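Introduction to Game Design
Unit 4 handout: Pacing in life and farming simulations
Edthorpe, 7/2/25

Read this before the seminar and bring your play log. The game we are using is Larkitz, a village sim in which the player inherits a run-down tea house and has to get it going again. If you haven't reached the first winter yet, play on until you do, as most of the notes below assume you have seen it.

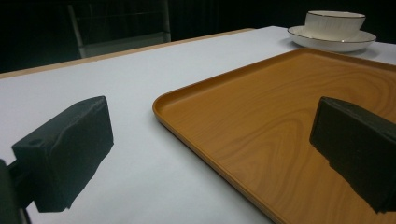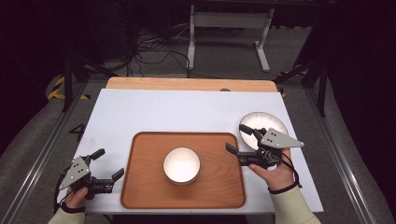
Albane Hamel disagrees with the reading list on one point, and it is worth starting there. In her view the slow opening of Larkitz does nothing for the player's attachment to the village, and the same attachment could be built in half the time if the neighbours spoke to you before the tea house reopened. Keep her objection in mind as you go through section 1.

1. The opening
The player starts with 400 coins and a debt of 1000. The debt has no deadline and no interest. It gives the player a direction without any pressure, and it can be ignored for as long as you like. Compare this with Tutent, where rent falls due at the end of every season and the shop closes if you miss it twice. Both games are called relaxing in reviews. Note down which one you found relaxing and at what point in play.

2. The daily loop
A loop is a set of actions the player repeats. In Larkitz it runs: gather leaves, dry them, serve guests, talk, sleep. The in-game day lasts around 65 minutes if you do everything on offer. Few players do. By the middle of autumn most logs from last January's group show people skipping the drying stage and buying leaves from the Saengthong market instead, which costs more but frees up the afternoon.

Ask what the designer wants at this point. If a task can be skipped for money, the game is telling you it expects you to get tired of it.

3. Gates
A gate holds content back until a condition is met. We use two kinds in this course:

Hard gates: the bridge to the market stays broken until you have paid for it.
Soft gates: you can walk up the mountain path on day one, but your stamina runs out before the top.

Soft gates are harder to write and easier to forgive. Tadeusz Śliwiński's essay in the course pack argues that players remember hard gates as the designer's fault and soft gates as their own. He gives very little evidence for this, so treat it as a claim to test against your own log.

4. Winter
Nothing grows in winter and guest numbers drop. The game replaces gathering with indoor jobs such as repairing furniture, sorting the cellar and writing letters. Look at how long each job takes and whether you can stop half way. Letters cannot be interrupted, and this was the most common complaint in the logs.

For the seminar
Write one page on a single gate in Larkitz. Say what it holds back, how you found out it was there, and what you did while you waited. Screenshots are fine but do not count towards the page.

Optional: play the first season of Tutent with the rent switched off in the settings menu and compare.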